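The Last Song at Narberg Hall

I got the job because I said I could read music, and I can, sort of, the way you can read a menu in a country you visited once. The ad said the Narberg Hall needed somebody to look after the small stage until June. Twenty-four dollars a night and all the tea I could drink!

My first night I found a note taped inside the cupboard door. It said: red book on the blue stand, microphone next to it, chess to the left, leave the game alone. It was signed Bisby, and Bisby was the name of the piano shop downstairs (closed for years, the window still full of dust), so I figured it was left over from the old days. But I like a note. I like being told where things go. So I did it all in that order, and fussed with the legs of the stand until it stopped wobbling, and then I stood back feeling pretty pleased with myself.

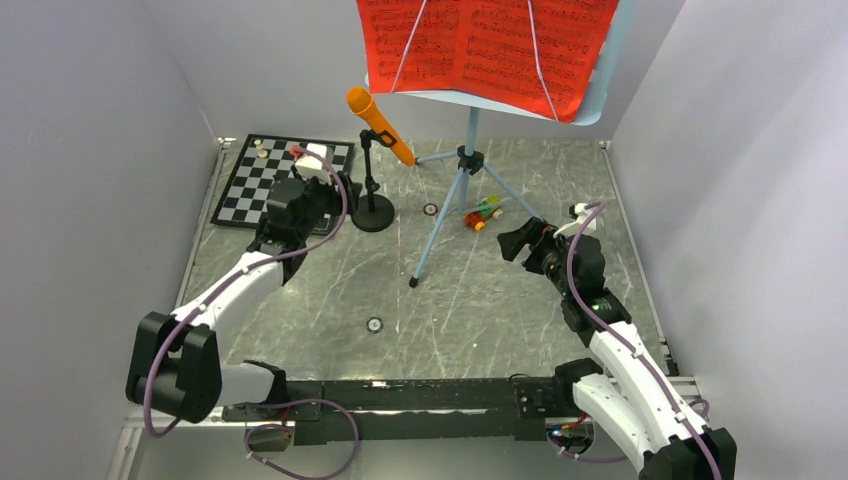
The red book was the part that got me. I'd expected hymns, or one of those collections with all the show tunes everybody's aunt knows. What I had was a single long piece called Zimov, page after page of it, and when I hummed the first line I knew how the second one went. I mean I knew it before I looked. My grandmother used to hum that tune over the dishes, and she always quit at the same spot and ran the water harder so you couldn't ask her about it.

So of course I hummed up to the spot. It was past eleven, the radiator was ticking, and I had 200 empty seats in front of me and no reason to be shy. I got to the place where she always stopped, and there was more. A whole other page of more! It went down low and stayed there, and then it climbed back up by a different road.

I sang it badly. I sang it again, a little less badly, into the orange microphone, which wasn't even plugged into anything as far as I knew. And when I got to the end I heard a small click to my left, the kind a chess piece makes when somebody sets it down and means it.

I'm not a chess person. I couldn't have told you what the board looked like before. I only knew there was a tall black piece over on the right side, and I had a strong feeling it was waiting for me to do something about it.
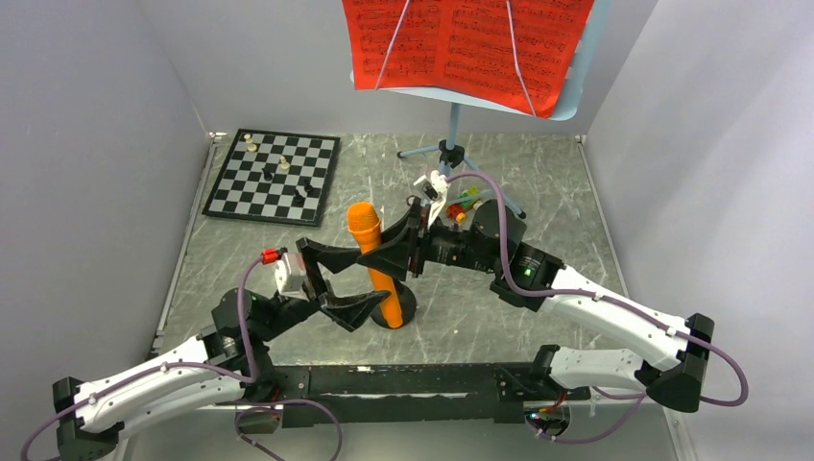 The stage at Narberg Hall, with the chessboard and its pieces.

I didn't touch it. The note said leave the game alone, and I'm good with notes. I said "your move, then," out loud, to all those seats, and I turned back to the first page and took a breath and started over, slower this time, the way she would have liked it.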